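3.2 Workspace and Hand-Held Grippers

The second build of the Jerkar rig was assembled in the Derbridge shared workshop, where floor space is rented by the bay and every fixture has to be cleared or locked down at closing time. This limited the design more than cost did. The work surface is a single table with a white top and a light wooden border, placed between two aluminum rails on the floor. Dark uprights stand around the table and carry the overhead beam. The rails can be loosened with one hex key, and two members can take the structure apart without lifting the table.

The grippers are a matched pair, built from the drawings released with the earlier Drostis design and changed in two respects. The handle was shortened to suit smaller hands, and the cable exit was moved so that it no longer presses against the wrist. Each unit carries a gray angled fin on its upper side. Early fins were printed flat on the bed and split along the layers when a gripper was dropped. Later fins were printed on edge at a slower speed, and none has split in use.

Each gripper is wired separately. A wireless version was tried during the first month and set aside when the left and right records drifted apart over long sessions. The wired version logs both hands against one clock, at the price of a cable that the operator must keep clear of the table edge. Operators were told to let the cable hang below the wrist and to stop the recording if it caught.

Sessions were run by members of the workshop under the direction of Marisa Fabbri, who also wrote the task list. The objects were household items bought locally and kept in one bin, and were set out by hand before each trial. No fixed starting positions were marked on the table. Figure 4 shows the sponge and bowl task with both grippers open over the near edge. 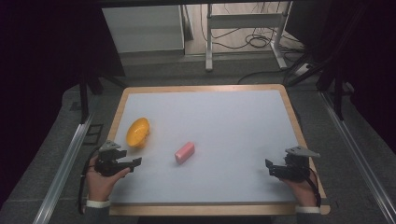
Figure 4. Sponge and bowl task, operator's view. The gripper cables run down beside the hands.

3.3 Recording and Review

Between the first session and the end of April, 2,310 trials were recorded. Four were removed because one of the two gripper logs was empty, leaving 2,306 for review. The sponge and bowl task accounts for 337 of these. Review was carried out with the Soylu playback tool, in batches of 300, and a trial was kept only if the reviewer could follow both grippers from start to finish.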